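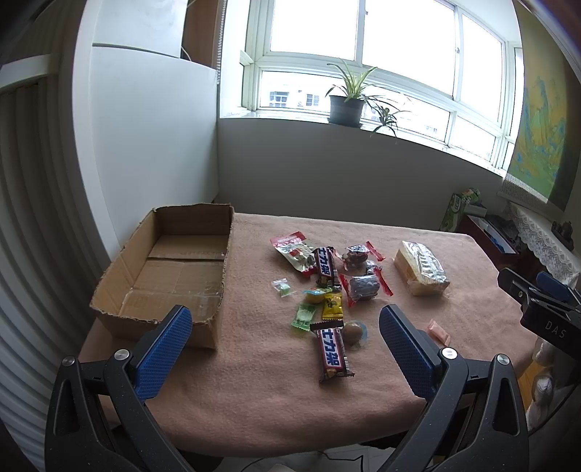

Wanted: people to try our Brusmont packing kit at home

Hello! I look after trials at Naltico, and I need 16 people in and around Holgate to spend a fortnight putting sweets in cardboard boxes with a pair of hand-held grippers. Paid, obviously. If you've ever filled a party bag or packed a parcel for somebody abroad, you already know most of the job.

The kit is called Brusmont and we hire it out to small firms who want a robot to learn their packing. You hold a gripper in each hand, you do the packing with those instead of your fingers, and the recordings are used to train the arm. Our customers are mostly gift box and snack subscription people, so the things you'll be handling are chocolate bars, little wrapped sweets, flat pouches, the odd loaf-sized bread in a shiny bag. The bars are easy. The tiny sweets are fiddly, especially when they sit down into a soft cloth, and I still drop more of them than I'd like.

What I'm after from this round is opinions on the kit as much as recordings. We've got 389 sessions from our own staff and they are all far too good at it by now. I want to hear from people whose wrists haven't got used to it, who'll tell me the instruction booklet makes no sense on page two (I have suspicions about page two).

What you'd be doing

You lay the snacks out on a table with an open box next to them, pick up the grippers, and move everything into the box a piece at a time. Then you tip it out, mix it up and go again. Some days I'll ask for a particular order, or for everything to go in flat. Other days you can please yourself. A session is two hours with as many tea breaks as you want, and you can do it any time before nine in the evening.

At the end of each session there's a short form. Please be rude on it if you need to be. Last time somebody wrote "the left one hates me" and we went back and looked at the spring.

What you need at home

A table you can walk up to from the front, with room for a box and a good spread of snacks. An ordinary dining table does nicely. A tablecloth is fine, fuzzy ones included, and I'd love a mix of surfaces. Daylight is fine too, and you don't have to clear your window sills or tidy the room for us, though do put away letters, family photos and anything else you wouldn't want recorded.

You'll also need a socket nearby and somewhere to run the cables where you (or the dog) won't trip over them.

Who can apply

Anyone over 18. You don't need to know a thing about robots. Left-handers, please do get in touch, I've hardly any of you! If you have arthritis or smaller hands and you're curious, I'd really like your view on the grip, but stop the minute it hurts and you'll still be paid for that session. One person per household this time, and sorry, no nut allergies, as I can't promise what's in every packet.

What you get

£211 for the whole fortnight, paid by bank transfer in the week after I collect the kit. If you drop out halfway you get paid for what you've done. I bring everything to your door, set it up with you and do the first few boxes alongside you so you're not left staring at it. The practice snacks get squashed and handled a lot, so please don't eat those. I'll leave you a separate bag for eating.

About the recordings

The cameras on the grippers take in the table and a fair bit of the room behind it. We use the recordings for training the packing arm and for improving the kit, and you'll have a consent form to read before I plug anything in. You can ask us to delete a session up to the day I collect, no reasons needed.

How to apply

Use the form on our Trials page and tell me where you live, which hand you write with and what your table is like (size and covering will do). The form closes on Tuesday, March 21, 2023. If you applied for the February round and didn't get a place, you don't need to fill it all in again, just tick "keep me on" and I'll pull up your old answers.

I ring everyone back, usually in the late afternoon, from a withheld number. Do pick up!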